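3. The demonstration visit

3.1 Setting and terms of the visit

The Kimen open day was held in December, and we attended as observers with no stake in the result. Our interest was narrow. Public demonstrations of two-armed manipulation are often cited in funding documents as if they were tests, and we wanted to know what a careful visitor could fairly conclude from one. The host, Ackah, had advertised the session as "autonomous shelving of mixed books." The arms and the enclosure had been set up by its integration partner, Drilta, and the control software was introduced under the name Clerkska.

Visitors stood behind a rope for most of the session. On request, we were allowed to follow the wrist camera feeds on a side monitor, and the still pictures in this section come from those feeds and from the camera that overlooks the table. We were not given logs. We asked for them twice and were told that they would need to be cleaned first.

The task was presented as ordinary housekeeping: books on a table, a small shelf at the back, two arms to bring the one to the other. The books were mostly thread-bound or soft-covered volumes in dark blue with yellow title labels, plus a picture book of a different format. We consider this a reasonable choice of objects. Thin covers bend, and a flat book on a flat table offers very little for a gripper to get hold of.

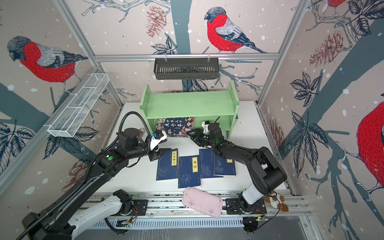 Vol. 6, No. 2

Figure 1. The work area as seen by the overview camera, with both grippers above the row of blue books and the picture book leaning against the front of the shelf.

3.2 What was claimed

The presenter made three claims. The first was that the arms were running without a human operator. The second was that the starting positions of the books were arbitrary. The third was that the system had been trained on 3,651 recorded episodes and needed no further tuning for a new shelf. None of these could be checked from behind the rope. We don't suggest that they were false. We do note that the presenter's control desk stood behind a partition, and that when one visitor asked to place a book herself she was told there would be time at the end. There wasn't.

"Arbitrary" deserves a closer look. A loose row of books lying in front of a shelf, with the titles readable and most of each cover exposed, is a kind arrangement. A pile would have been harder, and so would a book lying face down or half under the shelf.
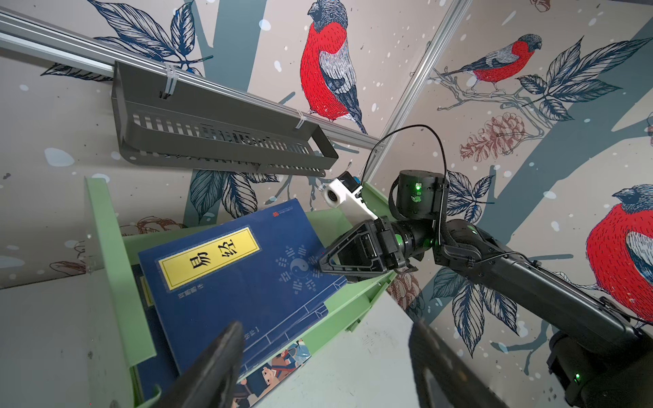
Our second concern is with the word "shelving" itself. In a library or a home it usually means setting a book upright in its place, spine out, next to its neighbors. The presenter used it for any state in which a book ended up supported by the shelf. Under that definition a book lying flat and at an angle is a success. Under the everyday one it is a book somebody will have to come back for. The handout reported 900 trials with "high completion" and gave neither a rate nor a rule for scoring them. We asked which definition had been used and received a friendly answer that did not settle the matter.

The two arms were also described as cooperating. We would use that word only where one arm holds or steadies something so that the other can act on it. Two arms busy at the same shelf may be doing this, or they may simply be taking turns in a shared space. A single view rarely tells them apart.

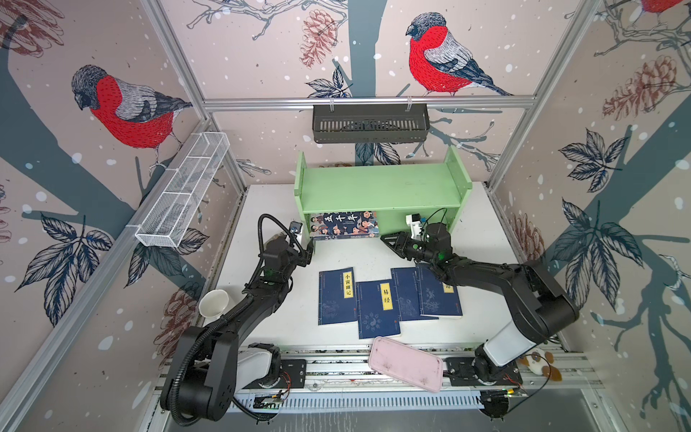

It would be unfair to leave out what we liked. The table was not cleared of unrelated things to please the audience. A small plush toy sat on the front rail, and a paper cup lay on its side by the left arm, which is closer to a real desk than most demonstrations get. The wallpaper, with its red-breasted birds and dark leaves, is a busier background than the gray panels we have seen at similar events. Whether any of this makes the task harder for the software depends on whether the same toy and the same birds were present in training. If they were, they are part of the furniture as far as the model is concerned, and the variety is only apparent. We put this question in writing and had no reply by Tuesday, January 16, 2024, when this section was closed.

A last point concerns the choice of view. On the large screen facing the audience, the host showed the overview camera only. From that angle the arms look composed and the shelf looks near. The wrist views on the side monitor were more informative and less flattering: the fingers fill much of the lower part of the picture, and the covers come in at steep angles. We would encourage hosts to show both.
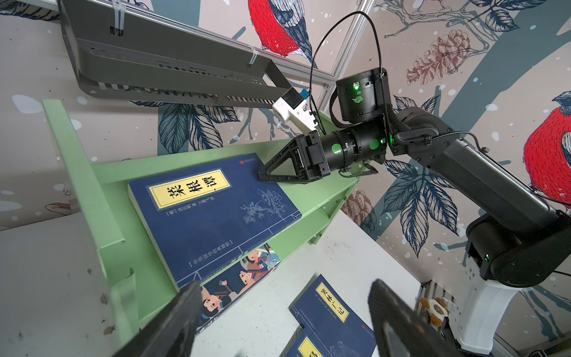
3.3 What a visitor may conclude

Very little, in our view, about reliability. A visitor to the Kimen session may report that the equipment exists, that it was set to work on books of a given kind, and that the host was willing to run it in front of strangers. A visitor may not report a success rate or the absence of an operator, and should be slow to repeat the training figure without a source that can be inspected.

We have kept to these limits in the comparison that follows. The Ackah session is entered in our table as "observed, unscored," along with every other event where the scoring rule was not disclosed before the start.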